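Section 4: Setting up the sound for a swearing-in

I've done the sound for a fair few civic evenings at Bloxham now, and the swearing-in is the one that makes people nervous, me included! Everybody in the room wants to hear the oath, and the person taking it is usually facing the wrong way and mumbling at a card. So this section is longer than the others. If you only want the ordinary council meeting set-up, go back to Section 3 and save yourself some reading.

You should already have the Clesano mixer out of its case and plugged in at the wall, with the main fader right down. You also want the two Girar radio microphones, charged, and the long cable on the orange drum.

4.1 Placing the speakers

1. Put one speaker either side of the platform, level with the front row or a little ahead of it. They must be in front of the microphones. I know it looks tidier with them tucked back by the flags, but that's how you get the howl.

2. Turn each speaker in slightly so it points at the middle of the seating.

3. Raise the poles until the speaker is above head height for somebody standing. People stand for the oath, and a speaker at sitting height just ends up talking to the back of someone's jacket.

4. Run the cables along the wall and tape them down at the side door, where the official party comes in.

Caution: Tighten the collar AND put the pin through on each pole. The collar will hold for ten minutes or so on its own and then slide.

4.2 Pairing the microphones

1. Switch on the Girar receiver first and leave it alone until the display stops flickering.

2. Switch on the lectern microphone. It should come up on channel 107.

3. Hold down the small button on the back of the receiver until the display flashes, then let go. When it stays lit, that one's paired.

4. Do the same with the clip-on microphone. I label mine with a bit of green tape (it matters when you're in a hurry and both look the same).

5. Walk to the back row with each one in turn, talking all the way. Say anything you like – I tend to read out the fire notice.

Note: If the receiver shows 551, it hasn't found the microphone at all. Nine times out of ten the battery is in backwards. Take it out, check it, put it back and start again from step 2. If it still shows 551, swap to the wired spare and carry on with your evening.

4.3 Setting the levels for the oath

1. On the Clesano, press Scene and choose Ceremony. If somebody has overwritten it, and somebody does every January, load the copy called Ceremony Keep.

2. Bring the lectern channel up to the second mark from the top. Leave the clip-on channel down for now.

3. Turn the tone control marked Low Cut to on. It takes out most of the thump when a Bible or a folder gets put down on the lectern.

4. Get someone to stand where the new office holder will stand and read a few lines quietly. They'll want to do it in a big stage voice, so ask them for their boring voice.

5. Bring the main fader up slowly until you can hear every word from the back row. If it starts to ring, pull it down until it stops and then a touch more.

Caution: Do not touch the dial marked 900 while anyone is speaking. It shifts the middle of the sound very sharply, and I once made a perfectly nice deputy mayor sound as though she was in a biscuit tin. Leave it pointing straight up.
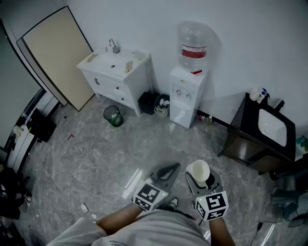 Page last changed: 14 February 2021 by Gemma Stockdale

4.4 Running order on the night

The clerk should give you a copy of the order. Mark on it who speaks and which microphone they're using, and then keep it by the mixer with a pen.

1. Lectern up for the welcome.

2. Lectern down while the official party settles. There's always whispering, and some of it is quite frank.

3. Clip-on up for the person giving the oath, lectern up for the person repeating it. Have both ready before they stand.

4. Everything down for the applause and the handshakes. Clapping next to a live microphone is horrible.

5. Lectern up again for the speech, which will run over.

Note: For a police or fire service ceremony the chain or badge is often pinned on right next to the clip-on. Ask beforehand which side it's going and put the microphone on the other lapel.

4.5 Packing away

Main fader down first, then speakers off, then the mixer. If you do it the other way round you get a bang that the whole of Grellau Street can hear. Microphones go back on the charger with the lights showing, and the orange drum should be fully unwound before you wind it up again, otherwise it kinks near the plug.

The recording feed for the council website is in Section 5.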